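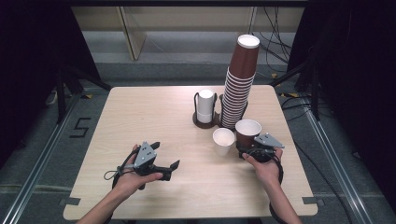 How Does a Paper Cup Hold Water?

Leave a sheet of notebook paper out in the rain and you get mush. But a paper cup can hold your lemonade all through lunch! So what's going on?

It starts with trees

Paper is made from wood, and wood is full of tiny fibers. They look a bit like very short hairs, much too thin to see well without a microscope. At a paper mill, the wood is broken down and mixed with lots and lots of water until it turns into a soupy stuff called pulp. The pulp gets spread out flat, the water drains away, and the fibers grab onto each other as they dry. That's paper!

Why plain paper goes soggy

Paper fibers love water. There are little gaps between them, and water creeps into those gaps and keeps on creeping, even uphill. Scientists call this capillary action (say it KAP-uh-lair-ee). It's great if you're a paper towel. It's terrible if you're a cup, because wet fibers let go of each other and the whole thing falls apart.

The secret coat

Run your finger around the inside of a new paper cup. Feel how smooth it is? Many cups have a super thin layer of plastic on the inside, a bit like a raincoat worn inside out. Older cups were often coated with wax, and you can still find some like that. Either way, the drink touches the coat and the paper stays dry behind it.

Rolled, not folded

The side of a cup starts out flat, and it isn't a rectangle – it's a curved shape like a piece of a fan. Roll it up and the two ends meet in a seam. Then a round bottom goes in and gets sealed tight. And the rim is curled over, which makes the cup stiffer and much nicer on your lips.

Try it yourself

You need 2 squares of plain paper, a wax crayon, a spoon and some water.

1. Color one square all over with the crayon. Press hard and don't leave any gaps!
2. Leave the other square plain.
3. Put 3 drops of water on each one.
4. Wait a few minutes and look closely.

On the plain square, the water should spread and sink in. On the crayon square it should sit up in little round beads. You made a secret coat!

A question from a reader

Folasade wants to know if paper cups can be recycled. Sometimes – but that thin plastic layer has to be pulled away from the paper first, and not every recycling center has the machines to do it. Ask a grown-up to help you look up the rules in your town.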